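Players wanted, Drudlow evening chess

I'm after a few more people for our friendly club, starting up again in December. Beginners very welcome!
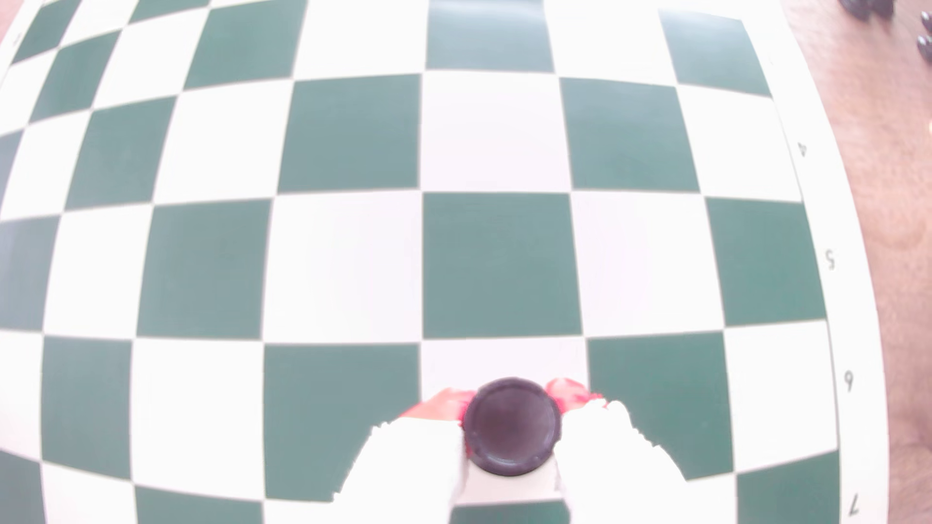

I used to play at Omimdale (lovely lot, dreadful parking) and I'd like the same easy mood.
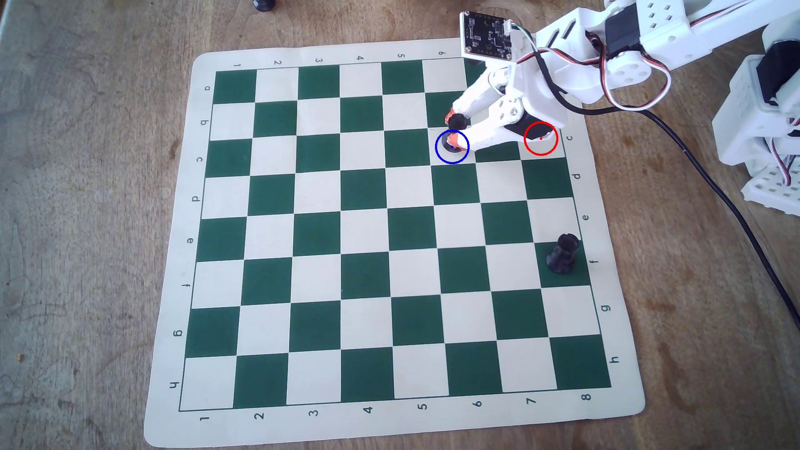
You needn't know any openings. If writing moves down is new to you, I'll happily teach it, and the green letters and numbers round the mat help no end.

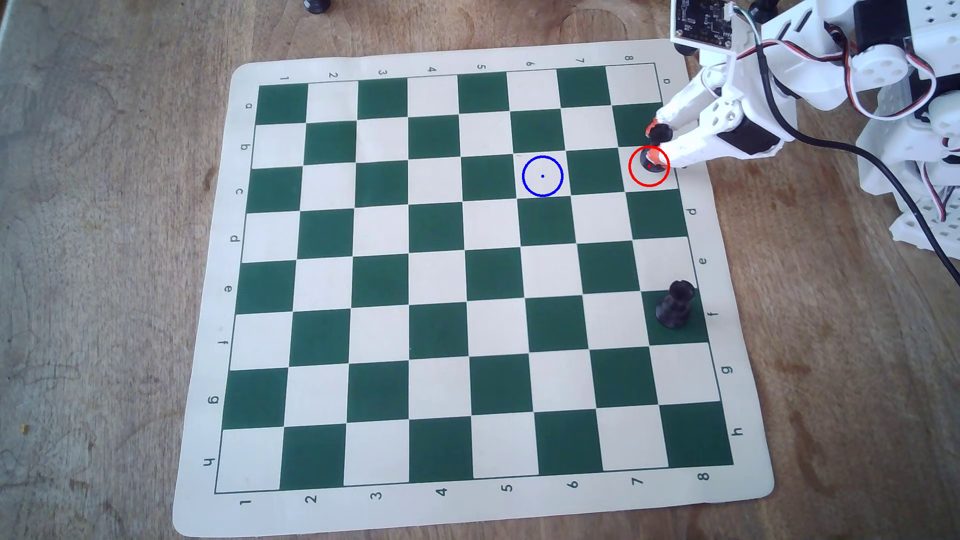 Ages 19 to 65 and beyond, subs 50p a night. Ask for me at Skosport.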